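Categoria: Contos curtos

A peça verde

Aparecida Lins passou a vida a consertar coisas que ninguém lhe tinha pedido para consertar, e aos sessenta e tal anos não via motivo para mudar de método. Quando a Moodley lhe mandou o anel verde-lima, sem carta nem fatura, pousou-o na bancada e decidiu que aquilo pertencia a alguma coisa.

Faltava saber a quê. 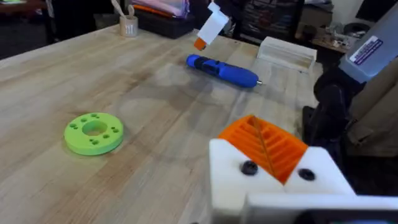
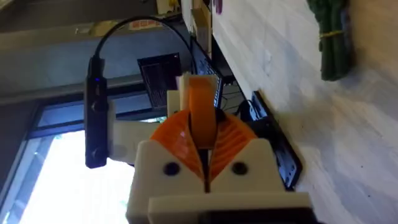
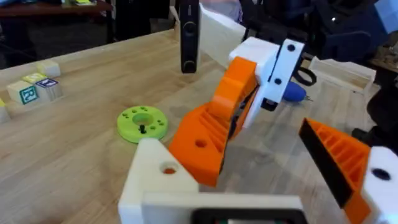 O anel verde na bancada, na primeira e na terceira imagens, com a chave de fendas azul por perto.

— É uma flange — disse Gerrit Radebe, que dizia isso de tudo o que tivesse furos.

— Flange de quê?

Gerrit olhou pelo buraco do meio, como quem consulta um médico, e respondeu que dependia. Tinha trabalhado 48 meses na Gerkov e trouxera de lá um relógio de parede e esta maneira de responder.

Aparecida pegou na chave azul. Gostava do barulho dela, um zumbido de inseto bem alimentado, e ligou-a duas vezes no ar só para marcar posição. Os parafusos é que não havia. O anel tinha furos à volta, aos pares, muito arrumados, e nem um parafuso para amostra.

— Liga à Ruxandra — sugeriu Gerrit.

Ruxandra Costache atendeu ao nono toque. Sim, lembrava-se do anel. Fora encomendado em maio, referência 393, para uma máquina de Jarnau. A máquina tinha sido vendida. Ou desmontada, ia ver. Voltou ao telefone passado um bocado, a mastigar.

— Foi vendida e depois desmontada. Mas a senhora pode ficar com a peça. São 300.

— 300 quê?

— Depende de onde estiver.

Aparecida desligou. Com a mesma gente se faziam as flanges e as faturas, pelos vistos. Pôs o anel de pé, em cima da borda, e largou-o. Rolou um palmo e tombou com um som pouco convincente.

— Dava um bom descanso para a panela — disse Gerrit.

— É de plástico, homem.

— Panela fria.

Ela não respondeu logo. Pensou na sopa de domingo, no tampo claro já cheio de manchas e nos 300 de qualquer coisa que não ia pagar. Depois foi à gaveta, tirou uma etiqueta e escreveu FLANGE com a sua melhor letra.

— De quê? — perguntou Gerrit.

— Depende — disse Aparecida, e foi procurar os parafusos.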